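4.3 Cloth, clutter and the trouble with "yet"

People ask me all the time whether the arms can fold laundry yet, and I never know where to start, because it depends so much on what you mean by folding (and what you mean by yet!). My neighbours mean a full basket, straight off the line, done while they're at work. My co-author Alvar Torvik means one tea towel, flat, on a good day. For this paper we landed somewhere in between, and I'll try to be fair about how far we got.

Everything in this section comes from the Bredbridge bench. We split the cloth work into two halves: getting hold of the fabric, and doing something sensible with it afterwards. The first half went a lot better than I'd feared. Out of 3629 logged grasps, the ones that failed mostly failed in the same boring way, with the fingers closing on air a few millimetres above the fabric. Weltura, our planner, was reading the height of the cloth off its middle and forgetting that corners curl. Once Alvar added a second look at the corner just before the fingers close, that problem more or less went away, and I got my Thursday afternoons back.

The second half is where I'd still bet on a tired ten-year-old over our setup. A fold takes our arms 25 seconds when it goes well, and I can do the same one in 5 without putting my coffee down. Speed doesn't bother me much, mind you. I'd happily let a machine potter away all night. What bothers me is that Weltura has no real idea when a fold has gone crooked, so it carries on and makes a crooked thing smaller. Gasell, the checker we bolted on in January, catches the worst of these, but it's fussy about colour and it got properly muddled by anything patterned.

Stripes turned out to be handy for us humans, though, and I'd recommend them to anyone starting out. Two-handed work is mostly a question of tension, and plain grey cloth hides it completely. With the black-and-white striped cloth in Figure 10, held by a gripper at either side, I can judge by eye how straight the fabric is lying, and Roman, our scoring script, uses the same lines to put a number on it. We leave other household stuff in the cell too, like the alarm clock and the pink teddy sitting between the two arms, as our homes aren't tidy and I don't see why the test bench should be.

Figure 10. Two-arm cloth handling in the Bredbridge cell.
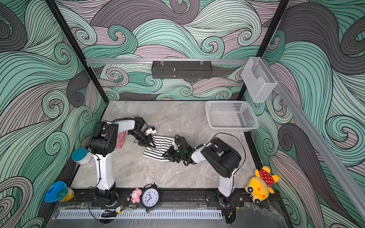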